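About Benanska

Benanska tests whether machines can do ordinary chores. We work for property managers, small manufacturers, packing firms and the occasional care home, all of whom have been shown a promotional video and would like to know what the machine does when the video stops. We do not build robots for sale and we take no commission from the people who do.

What we do

A client brings us a chore. It may be a household one (clearing a floor, sorting laundry, loading a dishwasher) or a shop-floor one (kitting, bin sorting, wiping down a bench). We break the chore into steps, set up a version of it in our cells in Dinley, run it a fixed number of times, and report the results step by step. A standard evaluation is 200 runs. An extended one is 400.

We publish four numbers for each chore: completion rate, time per item, interventions per run, and damage. Time per item is usually the figure clients care about least at the start and most at the end. A person sorting mixed parts into bins does it without looking up. A machine doing the same work may be accurate and still too slow to justify the floor space.

Tidying and sorting

Our longest-running test is a tidy-up. Loose toy bricks lie on a flat surface and have to go into small bins by color, red, blue and yellow. Two arms share the work. The task was chosen by Bezawit Adugna, who runs the test cells, on the grounds that it is close to what a parent does every evening and also close to what a kitting station does all shift. 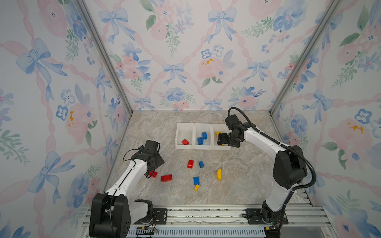 Scoring is strict. A brick in the wrong bin counts as a failure even if the machine later moves it. A brick that rests on the rim counts as a failure after ten seconds. Two arms reaching for the same brick is logged as a conflict whether or not they touch. Conflicts turned out to be a larger share of lost time than dropped bricks, and we now report them separately.

The marble pattern on the work surface and the flowered paper on the walls are part of the test conditions. Perception software that performs well against plain gray often does worse against a busy background, and homes are full of busy backgrounds. We change surfaces between test series and report each series on its own. We do not average across them, although clients regularly ask us to.

What machines can do so far

Our position, as of the last full review in September, is as follows.

Picking up rigid objects of known size from an open surface is close to solved at low speed. Sorting them by color is straightforward under steady light. Placing them in an open container is reliable when the container stays where it was put.

Performance drops when objects touch each other, lie against a wall, or are partly covered. It drops again when the container fills up, as the last few items have to be set on top of a pile that may shift. Soft items remain difficult. We have run towels, socks and work gloves, and no system we have tested folds a fitted sheet at a rate we would be willing to print.

Chores that join several rooms or several stations are, for the present, outside what we will certify. A machine can do the sorting. Finding the bricks under a couch, carrying the bins to the shelf and knowing that the job is finished are separate problems, and they are generally demonstrated separately.

On the shop floor the picture is somewhat better. Parts arrive in known orientations, lighting can be fixed, and a stop of two minutes is an inconvenience with a known cost. Several of our industrial clients have gone ahead after an evaluation. More have waited a year and asked for a repeat.

Our records

Since opening we have completed 598 evaluations. Nearly 2,000 hours of recorded runs are kept on site and can be viewed by the client who paid for them. Failed runs are kept on the same terms as successful ones. If a supplier asks us to exclude a run, the request goes in the report.

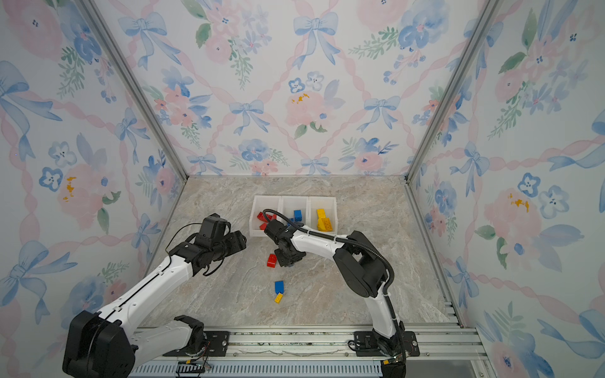
Can a machine tidy a playroom yet?

It can do part of the job. Given a clear floor area, good light and bins in a fixed place, current arms can pick up and sort small hard toys. A person is still needed for soft toys, furniture and anything out of reach, and will finish sooner.

How long does an evaluation take?

Three to five weeks from receipt of the task description. Household tasks take longer than shop-floor tasks – the steps are less well defined and more time goes into agreeing on what counts as done.

People

Lensa Tufa founded the company after eleven years in warehouse planning and writes the final version of every report. Bezawit Adugna is responsible for the cells, the run schedules and the scoring rules. Esmaeil Hosseinzadeh handles calibration and safety. Selamawit Gebreyes is the first contact for household and care clients. Mulugeta Woldemariam covers manufacturing clients and manages our second site at Skondport, where larger equipment is tested.

Working with us

Send a plain description of the chore: what is on the floor or bench at the start, what should be true at the end, and how long a person takes now. Photographs help. Supplier brochures do not. We reply with a proposed step list and a fixed price. Task descriptions for the next household series are accepted until 15th April at the Dinley office – shop-floor requests are taken all year.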